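The Gristivus hand kit is the one I get the most emails about, so it finally gets its own page. I build these in a shared workshop, in small batches, and I use the same hand on my own bench arm (a Pedby, heavily modified by now!).

## What you get

- One assembled hand with grey finger shells, right or left
- Elex driver board, flashed and tested
- Riis wrist adapter with bolts
- 2 spare tendon sets
- A printed wiring sheet — please read it before you plug anything in

The hand weighs 700 grams with the adapter fitted. Price is $284 for the bare kit or $1,771 with the full forearm, and yes, I know that's a jump, but the forearm motors are most of it.

## Setting it up

Bolt the adapter on first, then run the cable down the inside of the forearm and leave a bit of slack at the wrist. I didn't on my first one and pulled a connector clean off. After that it's just the homing routine, open and close, and you're ready to try things.

## Grip

I like fabric for tuning. It folds and slips and shows up a lazy thumb setting right away, so start with a strap and keep the force low. The little blue lights on the fingers are handy for seeing which way the hand is turned when the shop is dim. 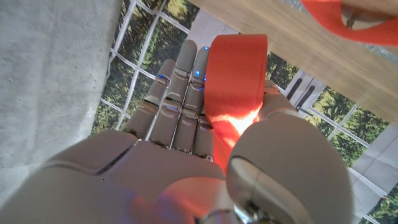
## Ordering

Next batch closes 05/03/2018. Send me a note with left or right and which arm you're running — I answer everything, just not always fast.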